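Sultavberg Supporters Board > Stadium and Club Business

Thread: Naming rights going to Cestis

northend_pete
Posted 2022-10-16

Club put the notice up this morning. Starting next season the ground is going to be called Cestis Park. The Abdelaziz name comes off the main gate and moves to the east stand only. Term is 3 years with an option. No dollar figure given. Season ticket holders were supposed to get an email first and I didn't get one.

Does anyone know if the name change needs a vote by the members, or can the board just sign it?

rowG_seat11
Board can sign it. The bylaws say members vote on a sale of the ground or a move. A name isn't either of those. I asked the same thing when the scoreboard deal was done.

I got the email, by the way. It was in my spam folder.

milltown49
I don't like it. Old man Abdelaziz paid for the drainage and the first set of lights out of his own pocket. His family still comes to games. Putting the name on one stand is a demotion no matter how they word it.

northend_pete
Same here. I would have been fine with "Abdelaziz Field at Cestis Park" or something along those lines. Plenty of clubs do it that way.

T_Corrigan
Going to disagree with both of you. Average gate last season was 3,598 and the place holds a lot more than that. The roof over the west side leaks, and the visitors' locker room has had one working shower since spring. That money has to come from somewhere, and I'd take a sign over the gate before another ticket increase.

milltown49
Where does it say the money goes to the roof? I read the notice twice. It says "facilities and club operations." That could be anything.

T_Corrigan
Fair point. It doesn't say roof.

rowG_seat11
Khadija Lamrani covered this in the supporters' quarterly back when Nosex was the company being talked about. She had it that the board wanted any naming money kept in a separate account for repairs. I scanned that article at the time and the text is below. The page number came through with it.

"The talks with Nosex went on for most of the winter and ended without an agreement. The company wanted its name on the shirts as well as the ground, and the club had already promised the shirts to another sponsor through the following season.
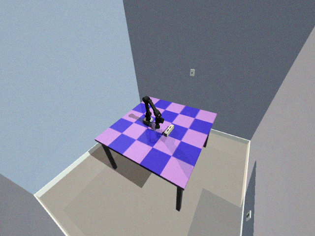

Supporters' Quarterly, No. 50, p. 49

Board members said they would listen to other offers. They also said that any income from the name of the ground should be held apart from the wage budget and spent on the stands, the roof and the locker rooms. No motion to that effect has been passed."

So, they said it, but look at the last sentence.

milltown49
"No motion has been passed." There you go.

northend_pete
Thanks for digging that out. I'll bring a copy to the October meeting and ask if a motion was ever passed after that.

gatekeeper_lou
I work the turnstiles on game days. We were told the new signs go up after the last home game and the tickets will be reprinted. Existing season cards stay good even with the old name on them. That's all we were told.

T_Corrigan
Good to know about the cards.

milltown49
I'm still going to call it Abdelaziz.

rowG_seat11
Most people will. My dad still calls the east stand "the shed" and it was torn down before I was born.

Pete, if you're going to ask about the motion, send it to the secretary in writing beforehand. Last time they wouldn't take questions from the floor.

northend_pete
Will do. I'll post the answer in this thread when I have it.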